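4.2 Grasp trials

The Khamphan script was run with 35 attempts per setting. Closing speed was kept fixed and only the approach height was changed. At the lower height 9 grasps failed – most of them with the block turned slightly against the fingers. Raising the approach by 2 mm brought this down.

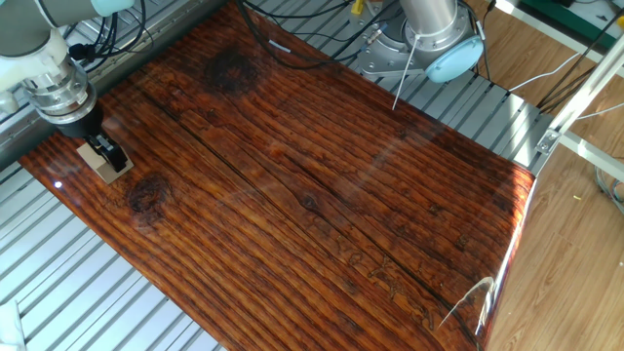

Joint offsets were checked again before each set, following the method in Jaruwan Kaewkla's notes. The second arm was left out of these trials and is covered in 4.3.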